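I'd been wanting to see round the Skusgate organ works for years, so when a space came up on the Thursday tour I grabbed it. Seven of us turned up, most of us choir people (you can always tell, we hum in corridors).

Tudor Barbu took us round. He started in the pipe store, where he let us blow down one of the little ones – mine squawked like a goose! Then upstairs to the hall, where they've got the old Renden chapel organ set up while its new case is built. It has 206 pipes and a very wheezy tremulant, and Tudor played us a carol called Lasia that I'd only ever heard on a scratchy record of my gran's. In July! I had a proper lump in my throat.

He reckons the tune came from Marwat, a fishing village up the coast, and that the words were added nearly 30 years later by a schoolteacher. There are four verses and we sang the lot, badly.

Tea was good, the flapjack was better, and I came home with the sheet music for our lot to try in December. Wear flat shoes, there are 42 stairs up to the hall and no lift.

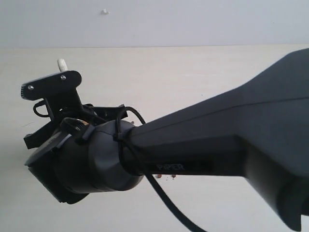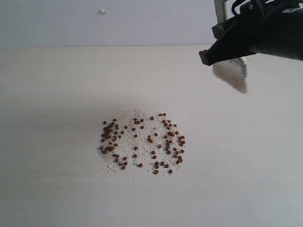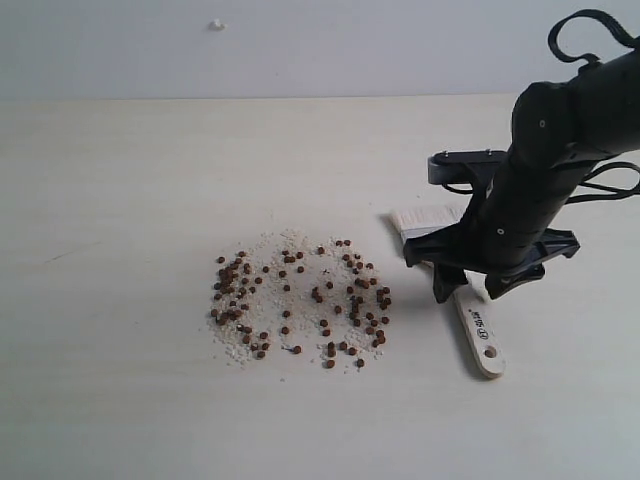
Middle photo: the flat brush over the pale tabletop.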